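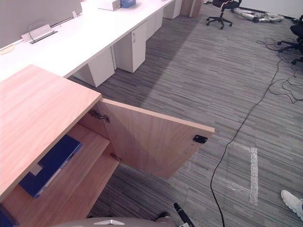 Llevo desde marzo leyendo que el papel ha muerto y que en una oficina bastan un portátil y una taquilla. Muy bien. Entonces que alguien me explique por qué seguimos comprando armarios bajos con puerta.

En Salell, donde trabajo, tenemos varios. El último vino de Clanier, en acabado madera tirando a melocotón, y va pegado a una fila de mesas blancas con las que no tiene nada que ver. Según el comercial, "aportaba calidez". Calidez, en una sala con moqueta gris a rayas. Lo que aporta es una esquina más con la que darse en la rodilla, y una puerta que abierta del todo se come medio pasillo. No digo que sea un mal mueble. Las bisagras son de metal, de las ocultas, y la puerta cierra sin chirriar, cosa que no puedo decir de la de mi cocina.

Mi problema es con lo que se guarda dentro. Ahora mismo, una carpeta azul oscuro, puesta de cualquier manera en la balda, y alguna otra cosa azul en el rincón. Para eso un mueble de 118 euros. Me dirán que ya se irá llenando, y ese es precisamente mi miedo: los armarios de oficina se llenan solos, y casi siempre de cosas que tendrían que haber ido al contenedor. En el piso de arriba hay uno que no se abre desde la mudanza - yo sospecho que son catálogos de Plodness, y nadie me ha llevado la contraria.

Luego están las cajoneras. Debajo de las mesas hay una hilera de ellas, blancas. Si sumas lo que cabe ahí, ya tienes sitio de sobra para los papeles de un equipo que presume de no usar papel. La mía guarda un cargador viejo, sobres de azúcar y un manual de la centralita anterior. La llave no sé dónde está.

En noviembre probé uno de esos métodos de orden que se venden por internet, el de Nic Giolla. Son 7 pasos y una plantilla con colores. El primero consiste en vaciarlo todo sobre la mesa y "mirarlo con distancia". Lo miré con distancia durante toda una tarde y a las seis lo volví a meter donde estaba, porque quería irme a casa. Del segundo paso no puedo opinar. He leído reseñas entusiastas y no dudo de que le sirva a alguien, pero me llama la atención que casi todas acaben recomendando comprar cajas.

Lo que sí me ha funcionado es bastante menos vistoso. Cada dos meses abro el armario, saco lo que haya y leo las etiquetas. Si una carpeta no tiene nombre escrito, la dejo encima de la mesa una semana con una nota, y si no la reclaman va a reciclar. La primera vez salieron más de 400 hojas, contando presupuestos repetidos y unas actas que alguien había impreso por las dos caras y grapado al revés. Hubo una queja, por las grapas.

Ahora se habla de poner 2 armarios más al fondo, a juego con el de madera. He preguntado qué se va a meter dentro y me han contestado que eso ya se verá cuando lleguen. Pues nada, yo iré imprimiendo las notas.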